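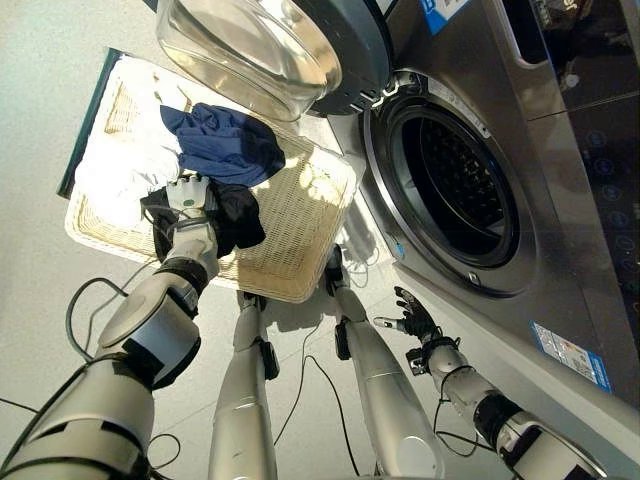 By A. Nedelcu
March 13, 2024

How to wash second-hand cotton curtains

Most cotton curtains from a charity shop or house clearance smell of dust, cooking or somebody's loft. Unlined cotton can nearly always be washed at home. Leave velvet, silk and anything with a bonded blackout lining to a cleaner.

Before you start

Take out every hook and ring. Loosen the cords in the heading tape and pull the gathers flat, then tie the loose ends in a bow. Unpick any lead weights from the bottom corners and keep them in a jar.

Measure each curtain from top to hem and write it down. Old cotton may never have been washed, and it can shrink by 5 per cent. If the drop is only just long enough for your window, let the hem down first and turn it up again once the curtain is dry.

Test the colour by pressing a damp white cloth on an inside seam for a minute. If dye comes off on the cloth, don't wash the curtains with anything else.

Getting the dust out

Hang them on the line and beat them gently, or go over both sides with the vacuum cleaner on low suction. Dust turns to mud in the wash and leaves grey streaks along the folds.

Soak them in the bath in cold water for 12 hours. Change the water if it goes brown. Press the water out with your hands and don't wring.

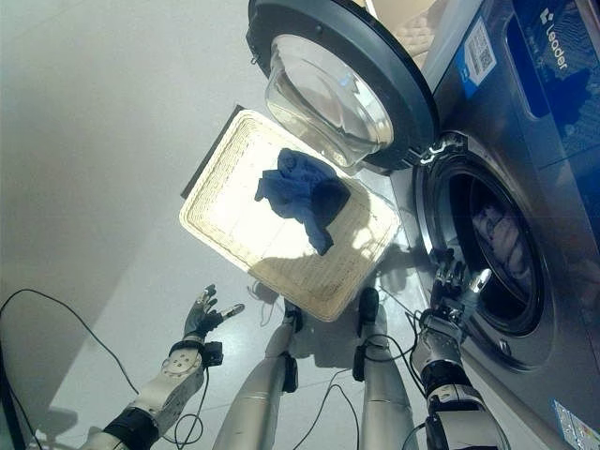 Washing

Wash one curtain at a time if they are full length. Use a gentle programme at 30 degrees with half the usual amount of liquid detergent and no fabric softener. Add a second rinse if your machine has one. Keep the spin low, as deep creases in heavy cotton are hard to iron out.

Drying and hanging

Dry them over two parallel lines so the weight is shared. In July the pair from my Bustcombe sitting room dried in an afternoon, but in winter allow two days indoors with a window open.

Iron on the wrong side while still slightly damp, working from the hem up. Pull the tape back to width, put the hooks in and hang them straight away. Leave the curtains drawn overnight so that the last creases drop.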